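June 24, 2020

Up at six, no rain. Paid Kaufmann the 300 for the tabletop and filed the receipt. Their first quote was 1,075 for a whole new table, so keeping the old base was the right call.

The wood is paler than I expected but I like it. A few dark knots. I will oil it again in November.

Mārtiņš Baranauskienė called from Trernitz at lunch. The Dokau house is still not sold and she has dropped the idea of coming in July. We talked for a long time.

Spent the afternoon on the fruit basket. I want it on the navy round from now on, toward one corner, so there is space left to work. Orange near the peach, grapes at the front, dragon fruit on the right. It's all artificial, so it can stay out all summer. Might look for a lemon next time I'm at Disteo.

Soup for dinner. Bed early, left knee bad again.
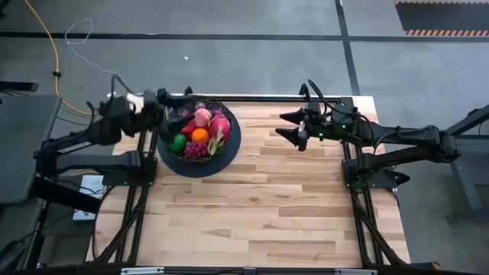
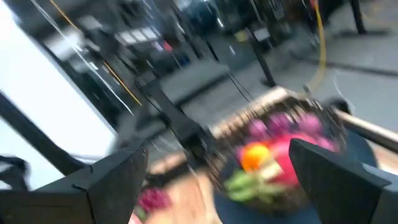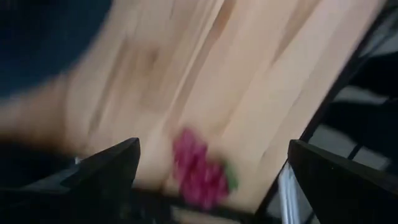 Last one: the small pink piece with the green leaf, on the wood.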